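Tail comb or pin comb for sectioning fine hair? 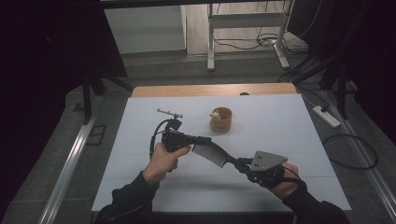

Trying to do my daughters hair in neat sections for braids and making a right mess of it. Her hair is very fine and slips about. I've got a black tail comb from a multipack and the partings come out wobbly every single time, plus by the time I've done the back the front has gone frizzy. Does a metal pin one make a real difference or is it just me being cack-handed? Also do I part it damp or dry, the internet says both. She has a dance show in June and needs two rows of braids into a bun, so I've got a bit of time to practise but not loads. Budget is small. Saw one by Nestano that looked ok but no reviews on it.
posted by hurriedmum_cardiff, 13 February 2021

Morenike Ezeani
Pin comb, yes, for fine hair. The metal tail is thinner so you get a sharper line, but it's also pointier so go gently on the scalp, drag it flat, don't dig. Place the tip at the hairline and pull straight back in one go. Stopping and starting is what gives you the wobble. If you lose the line just comb it all back and start that parting again, don't try to fix it half way.

Damp or dry: slightly damp for me. Not wet. Wet fine hair stretches, then dries and the braid goes loose. Spray bottle, a few squirts on the bit you're working on, leave the rest clipped up. Small blob of gel along the parting with your fingertip, smooth both sides away from it. That sorts most of the frizz too. A 500 ml tub will last you years so don't buy the big one unless you're doing a whole dance class!

Do the centre parting first, nose to nape, then clip one side right out of the way. Proper sectioning clips, the long ones. Bobbles are no good, they leave a dent and you'll be cursing.

Also sit her lower than you think. Cushion on the floor, you on the sofa. I had my eldest on a dining chair for years and my partings all leaned left becuase I was reaching.

Don't know Nestano. I've had a Storkik one for ages, no complaints, the tail has bent a tiny bit.

cù_and_kettle
just use whatever comb you've got tbh. my sister does hair and she uses the end of a pencil half the time

Jerome Soriano
Disagree with the pencil, too thick for fine hair, you'll get a parting like a motorway.

Single dad of twin girls here so I've done a fair few of these. Agree with Morenike on damp. Only thing I'd add is get the knots out first with a normal wide comb or brush. The fine teeth on a tail comb are for smoothing, they'll snag and snap if you go straight in and she won't sit still for you again after that.

For the show, do it the night before if the teacher allows and put a silk scarf over it. Ours had 16 grips in each bun and still had bits falling out by the interval, what fixed it was a hair net over the top. Match the colour to her hair. Hairspray on the brush, then brush it on, keeps it out of her eyes.

Practise on her when shes watching telly. Forty minutes of cartoons and you'll get one side done.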